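소리는 어떻게 우리 귀까지 올까?

눈을 감고 딱 열만 세어 볼까요? 냉장고가 웅웅거리는 소리, 창밖을 지나가는 자동차 소리, 옆방에서 누가 슬리퍼를 끄는 소리. 가만히 있었는데도 귀는 쉬지 않고 일하고 있었어요! 눈은 감을 수 있지만 귀는 감을 수 없으니까요. 자는 동안에도 귀는 계속 열려 있답니다.

오늘은 소리가 무엇인지, 어떻게 움직이는지, 귓속에서는 무슨 일이 벌어지는지 알아볼 거예요. 중간에 집에서 해 볼 수 있는 실험도 있으니까 고무줄이랑 숟가락을 미리 찾아 두세요.

소리는 떨림이에요

목에 손가락을 살짝 대고 "아~" 하고 길게 소리를 내 보세요. 손끝이 간질간질하지요? 목 안에 있는 성대가 떨리고 있는 거예요. 소리를 멈추면 간질간질한 느낌도 뚝 그쳐요.

북도, 기타도, 모기 날개도 마찬가지예요. 소리가 나는 곳에는 언제나 떨리는 무언가가 있어요. 북은 가죽이 떨리고, 기타는 줄과 몸통이 떨리고, 피리는 관 속에 들어 있는 공기가 떨려요. 이런 떨림을 어려운 말로 '진동'이라고 해요.

그럼 북의 떨림이 어떻게 멀리 있는 내 귀까지 올까요? 공기가 날라다 주는 거예요. 공기는 아주아주 작은 알갱이로 되어 있어요. 북 가죽이 바깥으로 볼록해지면 바로 앞에 있는 공기 알갱이를 밀고, 그 알갱이가 옆 알갱이를 밀고, 또 그 옆을 밀어요. 복도에 한 줄로 서 있을 때 맨 뒤 친구가 앞사람 어깨를 톡 밀면 그 '톡'이 맨 앞까지 전해지는 것과 비슷해요. 친구들은 제자리에 있는데 '톡'만 앞으로 가지요. 공기 알갱이도 제자리 근처에서 왔다 갔다 할 뿐이고, 떨림만 쭉쭉 퍼져 나가요.

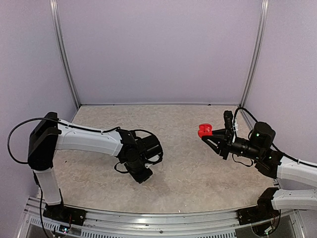

높은 소리와 낮은 소리

모기 소리는 "애앵~" 하고 높고, 큰 배의 고동 소리는 "부우웅~" 하고 낮아요. 빨리 떨릴수록 높은 소리가 나고, 천천히 떨릴수록 낮은 소리가 나요. 1초 동안 몇 번 떨리는지를 나타내는 단위가 '헤르츠(Hz)'예요. 오케스트라가 연주를 시작하기 전에 다 같이 맞추는 "라" 음은 보통 440헤르츠쯤이에요. 1초에 사백 번도 넘게 떨린다니, 손으로 흉내 내려고 하면 어림도 없겠지요?

사람은 대개 20헤르츠에서 2만 헤르츠까지 들을 수 있어요. 나이가 들면 높은 소리부터 조금씩 안 들리게 돼요. 그래서 여러분에게는 들리는데 할머니 할아버지께는 안 들리는 소리가 있을 수도 있어요.

동물들은 또 달라요. 개는 사람이 못 듣는 높은 소리를 들어요. 박쥐는 그보다 더 높은 소리를 내고, 그 소리가 나방에 부딪혀 돌아오는 것을 듣고서 깜깜한 밤에도 척척 사냥을 해요. 코끼리는 반대로 아주 낮은 소리로 몇 킬로미터나 떨어진 친구와 이야기를 나눠요. 코끼리가 서로 "나 여기 있어!" 하고 부르고 있는데 사람 귀에는 그 소리가 안 들릴 수도 있다니, 정말 신기하지 않나요?

크기와 높낮이는 달라요

큰 소리와 높은 소리를 헷갈리는 친구가 많아요. 피아노의 맨 오른쪽 건반을 살살 눌러 보세요. 높지만 작은 소리가 나요. 맨 왼쪽 건반을 세게 누르면 낮지만 큰 소리가 나고요. 높낮이는 얼마나 '빨리' 떨리는지, 크기는 얼마나 '크게' 떨리는지에 따라 정해져요.

소리의 크기는 '데시벨(dB)'로 나타내요. 속삭이는 소리는 30데시벨쯤, 보통 대화는 60데시벨쯤이에요. 135데시벨쯤 되는 소리는 귀가 아플 만큼 커서 잠깐만 들어도 귀를 다칠 수 있어요.

소리는 얼마나 빠를까요?

따뜻한 날 공기 속에서 소리는 1초에 340미터쯤 가요. 운동장 한 바퀴가 200미터라면 1초에 한 바퀴 반을 넘게 도는 셈이에요. 엄청나게 빠르지만 빛은 이보다 훨씬, 훨씬 더 빨라요. 그래서 번개가 칠 때 번쩍하는 빛이 먼저 보이고 우르릉 소리는 나중에 들려요.

다음에 번개가 보이면 집 안에서 몇 초 뒤에 천둥소리가 나는지 세어 보세요. 3초면 1킬로미터 정도 떨어진 곳에서 친 번개예요. 저는 지난 11월에 창가에서 8까지 세었어요. 그러면 번개는 2,137미터보다도 더 먼 곳에서 친 거예요. 얼마나 먼지 340에 8을 곱해서 직접 계산해 보세요!

소리는 공기보다 물속에서 네 배 넘게 빨라요. 쇠 속에서는 더 빨라서 1초에 5킬로미터쯤이나 가고요. 하지만 달에서는 바로 옆에서 손뼉을 쳐도 들리지 않아요. 떨림을 날라다 줄 공기가 거의 없거든요. 영화에서는 우주선이 "쾅!" 하고 터지지만 진짜 우주는 조용해요.

귓속 여행

소리를 따라 귓속으로 들어가 볼까요? 먼저 귓바퀴가 소리를 모아요. 손을 오므려 귀 뒤에 대면 소리가 더 잘 들리는데, 귓바퀴가 커진 것과 같아서 그래요. 모인 소리는 귓구멍을 지나 고막에 닿아요. 고막은 아주 얇은 막이고, 작은 북처럼 떨려요.

고막 뒤에는 망치뼈, 모루뼈, 등자뼈가 있어요. 이름이 재미있지요? 등자뼈는 우리 몸에서 가장 작은 뼈예요. 길이가 3밀리미터쯤밖에 안 되니까 쌀알보다도 작아요. 세 뼈가 떨림을 더 세게 만들어서 달팽이관으로 넘겨줘요. 달팽이관은 정말 달팽이 껍데기처럼 돌돌 말려 있고, 안에는 물 같은 액체와 아주 가는 털이 달린 세포들이 있어요. 액체가 출렁이면 털이 흔들리고, 그 흔들림이 전기 신호로 바뀌어 뇌로 가요. 뇌가 "아, 엄마 목소리네!" 하고 알아차리는 데는 눈 깜짝할 시간도 안 걸려요.

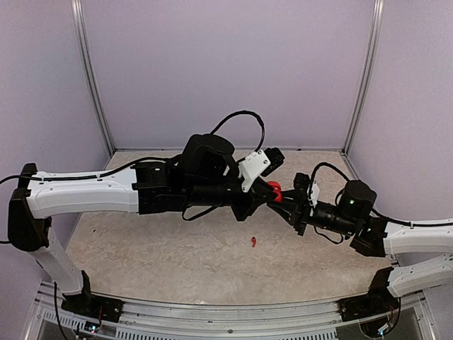 귀는 왜 두 개인가요?

소리가 어느 쪽에서 나는지 알아내려고요. 오른쪽에서 친구가 부르면 오른쪽 귀에 아주 조금 먼저, 조금 더 크게 들려요. 뇌는 이 작은 차이를 알아채고 "오른쪽이야!" 하고 알려 줘요. 한쪽 귀를 막고 눈을 감은 다음, 가족에게 방 안 어딘가에서 손뼉을 쳐 달라고 해 보세요. 어디에서 나는 소리인지 맞히기가 훨씬 어려울 거예요.

해 보기: 숟가락 종

준비물: 쇠 숟가락 한 개, 1미터쯤 되는 실

1. 실 가운데에 숟가락 손잡이를 단단히 묶어요.
2. 실의 양쪽 끝을 집게손가락에 하나씩 두세 번 감아요.
3. 손가락 끝을 양쪽 귓구멍 입구에 살짝 대요. 깊이 넣으면 안 돼요!
4. 몸을 조금 숙여서 숟가락이 책상 모서리에 톡 부딪히게 해요.

댕~! 커다란 종소리 같은 소리가 들리나요? 옆 사람에게는 그냥 "땡" 하는 작은 소리로 들려요. 숟가락의 떨림이 실과 손가락을 타고 곧장 귀로 왔기 때문이에요. 실 대신 털실이나 고무줄로 바꿔서도 해 보세요. 어느 쪽이 더 잘 들리는지 공책에 적어 두면 더 재미있어요.

귀를 아껴 주세요

달팽이관 속 털세포는 한번 망가지면 다시 자라지 않아요. 이어폰 소리는 옆 사람이 하는 말이 들릴 만큼만 키우고, 한참 들었으면 귀도 쉬게 해 주세요. 불꽃놀이나 공연을 보러 갈 때 귀마개를 챙기는 것도 좋은 방법이에요. 면봉으로 귓속 깊이 후비는 건 위험하니까 하지 말고요.

낱말 풀이

진동: 무언가가 빠르게 왔다 갔다 떨리는 것
헤르츠: 1초에 몇 번 떨리는지 나타내는 단위
데시벨: 소리의 크기를 나타내는 단위
고막: 귓속에 있는 얇은 막

글: 제우디투 합테
2021년 12월 15일

함께 읽어 보세요
메아리는 왜 산에서 잘 들릴까?
고래는 바닷속에서 어떻게 노래할까?
무지개는 왜 둥글까?
하품은 왜 옮을까?
우유갑으로 만드는 기타

워노 어린이 과학 교실 | 문의하기 | © 2021 Wono | 맨 위로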